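Volow: a care label dataset

Readings of the care labels inside secondhand clothes, with notes on what the labels say, what they fail to say, and how much of them was left to read.

Last updated 10/15/25

What you get

1040 rows, one per garment. 24 columns, several of which you will want to drop as soon as you load the file. Three files:

labels.csv – the main table
symbols.csv – a lookup from our symbol codes to plain words
notes.txt – free text by row ID, in which the transcriber's patience can be watched as it declines

Everything is UTF-8 with commas as separators. Commas inside fields are quoted. If your spreadsheet program opens labels.csv and turns the fiber percentages into dates, please don't write to us. Write to your spreadsheet program.

Why it exists

Volow began as an argument about a sweater. The sweater had a label in seven languages, and they did not agree. The English said hand wash. The French said hand wash, cold. The German said dry clean only, with some force. The symbols, which were supposed to settle that kind of thing, showed a tub with a hand in it, next to a circle with a P, next to a crossed-out iron that may have been a crossed-out boat.

I went looking for a table of what real labels on real old clothes say, and found plenty of charts explaining what the symbols are meant to mean. That is a different subject, in the way that traffic law is a different subject from parking lots. So Hildegard Baumgart and I made the table. She did most of it. I wrote the README, and you can decide who got the better deal.

Where the clothes came from

All of them passed through Pichon, the secondhand shop in Zundurdale, between being dropped off at the back door and being priced. The shop gets what people in one small town get rid of. That means a lot of fleece, a lot of office shirts in blues nobody chose with any joy, and a steady supply of bridesmaid dresses. It does not mean a fair sample of the world's clothing. If you use Volow to say something about "consumers," we would rather you said "people near Zundurdale who owned a car and a garbage bag."

Garments were taken in the order they came to hand. We left out shoes, hats, belts, costumes, and anything that was still moving. Underwear and swimwear were included if the shop would sell them, and the shop's policy on this changed while we were working, so treat that category with care.

How a row was made

Find the label. On shirts it is at the neck or down the left side seam. On pants it is in the waistband. On linings it is wherever the person sewing had a spare inch. Bras keep theirs on the back band by the hooks, where it gets rubbed blank faster than anywhere else in the wardrobe.

Write down the fiber content exactly as printed, spelling included. "Polyster" stays "Polyster." There is a cleaned column beside it for people who want to get work done.

Record the symbols left to right with the codes in symbols.csv. Where a symbol could be two things, use the code for the less drastic one and set symbol_doubt to 1.

Score legibility from 0 to 5. A 5 could be read from a chair. A 0 is a label that exists and has nothing on it at all. A missing label is blank, not 0, and mixing those two up will ruin your afternoon.

Turn the garment right side out again. The shop asked us to put this in writing. 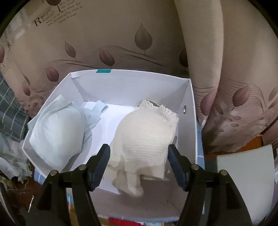
Small things were harder than large ones. A winter coat has room for a label the size of a postcard and usually gets one, complete with a poem about down. A small garment gets a strip of satin no wider than a shoelace, printed on both sides, sewn in so that half a line disappears into the seam. Hildegard's rule was that nobody was to unpick anything. If the seam had eaten the word, the word was gone, and the row says [seam] in its place.

Columns worth knowing

row_id – never reused. Gaps are garments we withdrew, mostly because someone had bought them before we finished.

garment_type – from a short list. "Top" is doing more work than it should. We had a category called "blouse" for a while, and it led to bad feeling.

fiber_raw and fiber_clean – as printed, and as it should have been printed. The percentages in fiber_clean are not forced to add up to a hundred, and in a fair number of rows they don't. We checked the ones that troubled us. The labels really do say that.

wash_temp – in Celsius if the label gave Celsius, in Fahrenheit if it gave Fahrenheit, and the word if it gave a word. wash_temp_unit tells you which. We know this is annoying. Converting "warm" to a number would have been worse, and slightly dishonest.

text_symbol_agree – yes, no, or unclear. This is the column the whole project was for. Only 417 rows are marked yes. Before you quote that, read the section on problems.

legibility – see above.

label_count – garments can have more than one. The record holder is a ski jacket that seems to have been issued a new label every time it crossed a border.

smell – discontinued. The column is still there to keep old scripts from breaking. It was filled in by one person with a cold.

Checking

A first pass was done at the sorting table and typed up the same day. A second pass was done from phone snapshots of the labels by whoever had not done the first. Disagreements went into Travero, a small script that prints the two readings side by side and waits for somebody to give in. Travero is not included in this release. It works, but it has comments in it.

Most disagreements were about dots. The dots inside the iron and the dots inside the dryer square stand for heat, and after enough washes a dot becomes a matter of opinion. We settled on counting only what both of us could see without tilting the phone.

The snapshots themselves are not being released. Many show initials in laundry marker, and one shows a child's full name, school, and a promise of reward.

Known problems

Labels in good shape are easier to read than labels in bad shape, so the most complete rows come from the clothes that were washed least. If you find that dry-clean-only garments have lovely clear labels, you have found people who don't go to the dry cleaner.

text_symbol_agree can only be yes when a label has both text and symbols and both can be read. A label with symbols alone is unclear, and so is one in a language neither of us could manage. The rows that aren't yes are therefore a mixed bag, and most of them are not contradictions. An early draft of this page said that they were. It was a better story.

Early rows are mostly sweaters. We were still angry.

Some labels had been cut out by the owner because they itched. We log these as missing. It is possible that itchy labels say different things from comfortable ones, and we have no way to find out.

Country names are kept as printed, including countries that have since stopped existing. Please don't fix them.

"Do not bleach" appears so often that it carries almost no information. We thought about dropping the column and then found a tablecloth, wrongly filed under skirts, that said to bleach freely. The column stays in its honor. The tablecloth has been removed.

What it's good for

Teaching people to clean messy text. Testing a symbol lookup. Working out which printed instructions fade first. Settling a household argument, if the garment in question happens to be one of ours.

What it's not good for

Deciding how to wash your own sweater. We get asked. Rows in Volow record what a label told somebody, and we didn't follow any of the advice ourselves, so we can't tell you whether it was right. The garments went out on the rack as they were.

It is also not big enough to train much of anything, though you are welcome to try and we'd like to see the result.

License and credit

Use it for what you like, including for money, if you can think of how. Please credit it as "Volow care label dataset, H. Baumgart and others." I am others.

Corrections

Open an issue with the row ID, what we have, and what you think it should be. "This looks wrong" is not enough, and we have had roughly enough of those to make a second dataset. Corrections to symbols.csv are welcome, in particular from anyone who has ever worked at a cleaner's and can explain the circle with the bar under it in a way that sticks.

Planned for October, or whenever the shop gets its sorting table back: curtains. They have labels too, up in the header tape where you need a ladder to see them. Hildegard has asked me to note that she hasn't agreed to this.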